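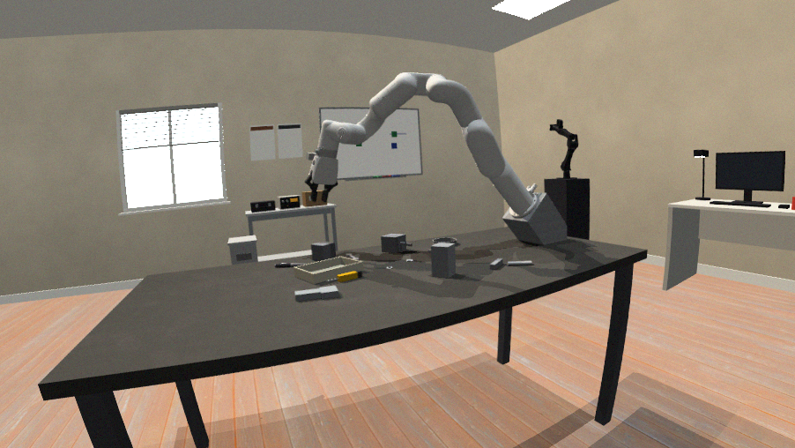 Too much screen and not enough robot, was how Hegarty put it on the way out, and he was not alone at the Bullolmont open day in having hoped for more moving metal.

9/7/19
By our reporter

Brisa Medrano has heard the complaint before and does not mind it much. She spent the whole afternoon standing beside a monitor in the upstairs room, showing visitors a robot arm that exists only as software.

"People walk in and look behind the screen for the machine," she said. "I tell them it's downstairs and it's switched off today, and some of them go straight back down. The ones who stay usually stay a long time."

The software is called Kernwood. It is a model of a workroom with a bench in it and a white arm on the bench, and Medrano's group uses it to try out handling jobs before anyone books time on the real equipment. She has worked on it since it was little more than a grey table and a gripper. I talked to her between groups and again after the doors had closed.

I asked why they had bothered with a room at all. The arm only needs the bench, after all, and Kernwood has a window, a whiteboard and a desk with a lamp on it.

"The arm doesn't care about the window," she said. "The cameras do. If you teach a system to find a part using pictures, and every picture has a perfectly plain wall behind it, you've taught it about plain walls. Then you put it in a real room with light coming in from one side and it gets lost."

Shadows, she said, take up more of her week than anything else. An arm that reaches across a bench throws its own shadow over the parts it is trying to find, and an early version of the model left those shadows out to save computing time. Everything ran very well until the group tried the same job downstairs.

"It would go for the dark patch next to the part. Very confident about it, too. We had a whole February of that."

The job most visitors asked about was the rings. They are flat, with a hole through the middle, and the aim is for the gripper to pick one up and put it in the tray. Medrano said it sounds like nothing and has been the hardest of the lot. A block stands up from the bench and gives the fingers something to close on. A ring lies flat, and fingers that come in a little too high shut on air, while fingers that come in too low push into the table.

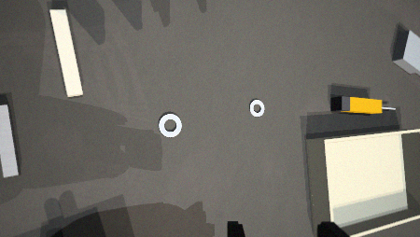

The Kernwood bench from overhead, with both rings lying in the open and the gripper's fingertips at the bottom.

There have been 17 versions of the ring job. Medrano keeps them all, including the ones that never worked, and a few of the younger visitors were allowed to run an old one and watch it go wrong. That was popular. One girl asked whether the robot got hurt when it hit the table, and was told that in Kernwood nothing breaks, which she seemed to find disappointing.

"That's the point of it from where I sit," Medrano said. "Downstairs, if I drive the fingers into the bench, I fill in a form and wait for a new pair of fingers. Up here I press a key and start again."

Hegarty, to be fair to him, had a more serious point than wanting a better show. He asked how she could tell that a job which runs well on the screen will run well on the floor. She gave him a straight answer, and gave me the same one later.

"I can't, until we try it. The model is good on shape and reach. It's fair on light. It's poor on friction, and it's poor on anything that bends. Cable is a nightmare. We've got a coil of it on the bench and we mostly go round it."

She would like the bench to be messier. At the moment the parts are set out by a script, which scatters them and checks that none has landed inside another. Real benches, she said, have things leaning on other things, and a screwdriver that somebody has put down on top of the part you want.
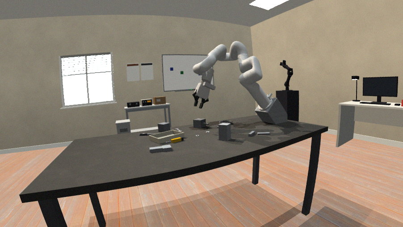
The script can be told to do that, but then the checks take far longer, and a run that should be finished over lunch is still going at home time. She has asked for a faster machine. The answer so far is to wait.

The other thing on her list is a second task for the black arm, the small one on the pedestal behind the main one. It is part of the model and can be moved, but the group has not yet given it any work. The plan is to have the two arms pass a part between them. A firm called Stetov has asked to see that when it is ready, and Medrano was careful not to promise a month.

"Passing is hard for people. Watch anyone hand over a hot cup. There's a moment when both of them are holding it and both are deciding whether to let go - and we've got to write that down as numbers."

I asked if she would do the open day again. She said yes, but she would like the downstairs arm running next time as well, so that visitors could see the same job in both places and make up their own minds. She has already put the request in. Hegarty says he will come back for that.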